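Blog > Shop Notes > Automation

Pridness opened its Bullent Street lab to visitors on Friday and I took the afternoon off to go. I have been looking at small arms for a kitting job at work for most of a year, and the data sheets had stopped telling me anything new.

The main demo was a two-arm cell running Cisix, their teaching software. The operator moves the arms by hand through a task, the software stores the joint positions, and a policy is trained on the stored runs. For the folding task they used 200 runs. I asked how many of those were thrown out and was told 7, all for operator error. I would like to see the criteria.

Each cycle started from the same rest position. Repeatability was quoted on the handout, but only for an unloaded arm, and my parts weigh enough that I would need the loaded number. They said they would send it. The folding worked on most attempts while I stood there. When it failed, it failed at the second grasp, where the fabric had bunched and the gripper closed on air. The arm then carried on with the rest of the motion. There is no grasp check in the current release.

Questions from the visitors were mostly about price. Mine were about cabling, which is where our last cell gave trouble. We had a wrist cable fail at the strain relief after 80 hours, and replacing it meant pulling the whole harness.

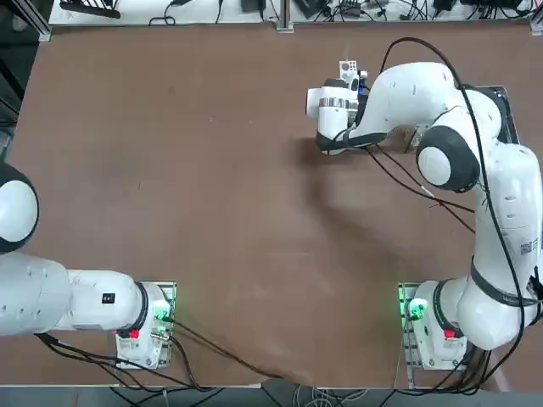 The Pridness answer was that the wrist cable is a stocked part and swaps out with 2 screws. I asked to see it done, and the engineer did it on a spare arm in the next room without hunting for tools. That counts for more with me than the folding.

Calibration between the arms is still manual. You touch both grippers to a fixed pin, save, and repeat at several heights. Urrutia, the integrator we use, has a script for this on other hardware and I have asked them whether it can be ported. If it can, I will request a loaner and run our own trays on it, with the loaded repeatability test first.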